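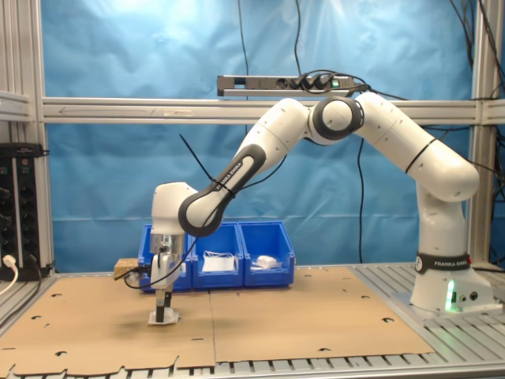

仕分けの自動化で、現場の人の仕事は減るのでしょうか。
手で拾って分ける時間は短くなりますが、そのぶん準備と確認と手直しの仕事が増えるので、人数は今のところ変わっていません。

という質問と答えを先に置いておきます。先月号のあと、休憩室でも駐車場でもこればっかり聞かれたので!

サントン事業所の仕分け係からお届けする「作業場だより」、今回も書いているのはわたし、ナレディ・シビヤです。ブロンハムに入って、ずっと緩衝材や包み紙の回収ラインにいます。お客さまのところから戻ってきた箱を開けて、中に残った紙や袋や木片を種類ごとに分ける、あの係です。地味です。でも好きなんですよ、箱を開けるときのあの感じ。何が出てくるかわからないし、たまに前の人の手書きメモが入っていたりして(メモは個人情報の箱へ。読みません。ちょっとしか)。

で、そこにアームが来ました。

最初に聞いたときの正直な気持ちを書くと、「えー、あの紙くずを?」でした。だって、丸まった紙って毎回形が違うじゃないですか。ぺたんこになったのもあれば、ふわっと立っているのもある。同じ部品がきれいに並んで流れてくる工場とはわけが違うのです。導入担当のブラヤン・パウカルさんにそのまま言ったら、「だからまず紙からやるんです」と返されました。いちばん面倒なものから始めるって、わたしなら絶対に選ばない順番です。わたしは掃除でも換気扇は最後まで残す派なので。

今のやり方をざっと説明しますね。作業台に段ボールのシートを敷いて、その上に小さいものを置きます。アームは上からまっすぐ指を下ろして、はさんで、奥の青い箱に入れる。動きとしてはそれだけです。それだけなんですけど、「はさむ」がとにかくむずかしい。紙の山のどこをつまむか、わたしたちは考えもしないで決めているのに、いざ言葉にしてと言われると出てこないんです。

ここでオルランド・アルボレダさんの出番でした。係でいちばん長い人です。ブラヤンさんが横でメモを取りながら「今なぜそこを持ったんですか」と聞くと、オルランドさんは毎回「持ちやすいから」と答える。そりゃそうなんですけど! 20分くらいそのやりとりが続いて、見ているこちらはお茶を吹きそうでした。でもそのうちオルランドさんのほうから、「くしゃっとした紙は、とがったところをつまむと抜ける。真ん中の厚いところだ」とぽろっと言ったんですね。ブラヤンさんの手が急に速くなって、そのページ、何行も書いていました。あの日から「真ん中の厚いところ」は係の合言葉です。サンドイッチを食べるときにまで言う人がいます。

さて、変わったことを書いていきます。

まず朝。前は着いたらすぐ箱を開けていました。今は台の支度から始まります。シートがずれていないか、青い箱がぴったり並んでいるか、ケーブルが引っかかりそうなところにないか。箱の並びは本当に大事で、間が空いていると、そのすき間に木片を落とされたりします(拾うのはわたしです)。この朝の支度、最初は「余計な仕事が増えた」としか思えませんでした。今もちょっと思っています。

次に、立ち方。前は台に向かって前かがみで、昼を過ぎると腰がじんじんしていました。今は台から一歩下がって、Plemexの画面と台を交互に見ている時間が長いです。Plemexというのは、どれが入ってどれが失敗したかを記録していく管理画面のことで、名前が言いにくいのでみんな「プレ」と呼んでいます。腰はたしかに楽になりました。かわりに目が疲れます。目薬の置き場所を作ってくださいとお願いしたら、棚のいちばん下に小さいかごを用意してもらえました。腰をかがめないと取れない高さなんですよね。誰か、上の段に移してもらえませんか。

それから、手直し。先週の記録を見せてもらったら、アームが扱った1,074個のうち、503個は人の手でやり直していました。半分近くです。これを聞いて「なんだ、全然だめじゃないか」と言う人もいたし、「半分もできるのか」と言う人もいて、同じ数字なのに休憩室がまっぷたつでした。わたしは、曜日によってずいぶん違うことのほうが気になっています。Castaño向けの返却分が多い日は袋ものが増えるので、やり直しも多くなるんです。袋は、うすくて、べたっと寝ていて、紙よりさらに手ごわい。オルランドさんいわく「袋には真ん中がない」。合言葉が通じない相手です。

お給料とシフトの話も、たくさん聞かれたので書きます。仕分け係の人数は年内そのまま、勤務時間もそのままと所長から説明がありました。12月にもう一度、数字を見て話し合うことになっています。「見てから話す」というのは、こちらから見ると、ちょっと落ち着かない言い方です。イェセニア・ロンドーニョさんが説明会でそこをはっきり質問してくれて、「では12月に何の数字を見るんですか」と。その場では答えが出なくて、あとから紙で配られました。見るのは、やり直しの数、けがと体の不調の件数、そして係の人への聞き取りだそうです。聞き取りが入ったのは、わたしはよかったと思っています。みなさん、遠慮なく言いましょうね。わたしは目薬のかごのことを言います。

ひとつ、書いておきたいことがあります。説明会の帰りに、若手のハイル・モントヤさんと少し歩いて話しました。ハイルさんは入ってまだ半年で、ちょうど手が速くなってきたところだったんです。「やっと覚えたのに、という気持ちはあります」と言っていました。これ、わたしはうまく返事ができませんでした。覚えたことがあるから失敗にすぐ気づけるんだよ、と言いたかったんですけど、なんだか先輩ぶった感じになりそうで、結局バス停までサッカーの話をしました。

ただ、そのハイルさんが最近いちばん台のそばにいます。つまみ損ねた紙を見て「これ、向きを変えて置いたらいけると思う」と言って、置き方を変えて、ブラヤンさんに伝えて、また置いて。手順書の「置き方」のページは、今はほとんどハイルさんの字が元になっています。手順書に名前を入れてもらったらどうかと言ったら、すごい勢いで断られました。ここに書いてしまいましたけど(本人の許可は取ってあります。コーヒー2杯で)。

もうひとつ、安全の決まりが変わったので、ほかの係の方も読んでください。アームの側の枠から内側には、動いているあいだ手を入れません。落ちたものがあっても、まず止めて、緑のランプの色が変わったのを確かめて、それから拾います。止め方は台の担当に声をかけてください。自分で電源タップのスイッチを切るのはやめてくださいね。先日それをやった方がいて、プレの記録がまるまる午前の分、404件消えました。怒ってはいません。怒ってはいませんけど、手で打ち直したのはイェセニアさんとわたしです。

あと、台の上にお菓子を置かないこと。紙に包まれたものは全部仕分け対象と思われます。キャラメルが一粒、青い箱に入っていきました。きれいなつかみ方でした。悔しい。

見学の希望をたくさんいただいているので、9月10日(土)の午前に作業場を開けることにしました。ご家族もどうぞ。長ズボンと、つま先の隠れる靴でお願いします。小さいお子さんには、手で仕分ける体験の台を別に用意します。オルランドさんが先生役で、たぶん「真ん中の厚いところ」を何度も聞かされます。ブラヤンさんもいるので、しくみについての細かい質問はそちらへ。わたしに聞かれても、「上から来て、はさみます」としか言えません。

申し込みは休憩室の掲示板の紙に名前と人数を書いてください。鉛筆がすぐなくなるので、できればご自分のペンで。

最後に、前に募集したアームの呼び名ですが、まだ決まっていません。今の候補は「まんなかさん」「つまみ」「新人」の三つで、わたしは「つまみ」に入れました。投票箱は、見学の申し込み用紙の隣です。

次の号では、袋ものの仕分けがどうなったかと、洗い替えの作業着が届く話を書く予定です。作業着のサイズ表、まだ出していない方は今週中にわたしの机へお願いします。

(ナレディ・シビヤ/サントン事業所 仕分け係)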